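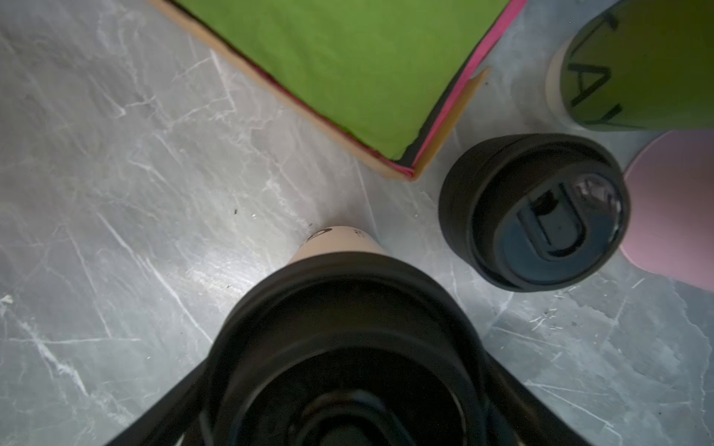
Cup with black lid held between the two gripper fingers, wrist camera view. A travel mug and a green box are within reach on the same surface.

Pulell 2 Two-Finger Gripper with Wrist Camera
Supplied by Clivent Handling Equipment

The Pulell 2 is an electric parallel gripper intended for light objects of mixed shape, including cups, lids, small cartons and molded packaging. It is delivered with a compact wrist camera and a mounting bracket, and may be fitted to most small arms by means of the adapter plates listed under Accessories.

The gripper is offered as a replacement for the Berge hand. Existing Berge brackets may be kept. The cable may not, as the connector has been changed.

Comparison testing
Clivent tested the Pulell 2 against the Trilex soft-finger unit over 3,904 grasps, using household objects on a marble-patterned work surface. The same arm and controller were used for both units. Testing was conducted by Edvin Forsberg and reviewed by Leif Brekke.

The Pulell 2 completed more grasps on tapered cups and on lids with a raised outer ring. The Trilex unit gave better results on soft packaging and left fewer marks on thin paper. Customers who handle mainly bags and wrapped goods are advised to consider the Trilex unit first. 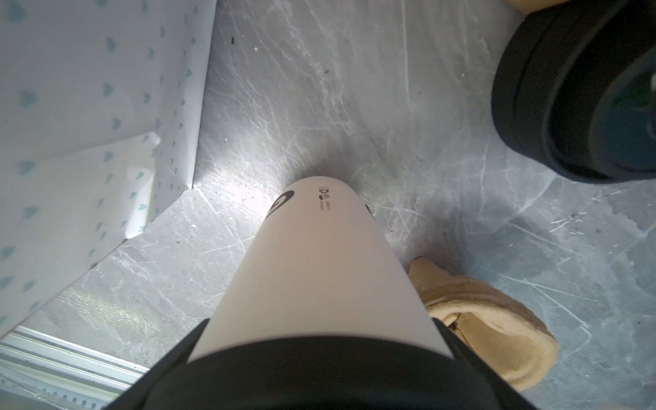

Tapered cylinder at the gripper, with heart-patterned sheet to the left and small printed symbols toward the far end.

Camera placement
The wrist camera looks along the fingers toward the object. Wide objects held close to the camera will hide part of the work surface, and a second, fixed camera is recommended for tasks that require placing one object beside another. Glossy surfaces may produce glare at certain angles. Exposure can be locked from the controller menu.

Specifications
Drive: electric, single motor
Finger color: black
Camera cable length: 200 cm
Adapter plates available: 13
Warm-up before calibration: roughly 2 minutes

Accessories and ordering
Spare fingers are sold in pairs. Adapter plates are ordered separately, and the arm model must be stated on the order form. Units ordered before the end of September are shipped with the earlier bracket, which accepts the same screws.

The full test record is available on request from the Clivent sales office. Loan units may be reserved by existing customers for evaluation on their own objects.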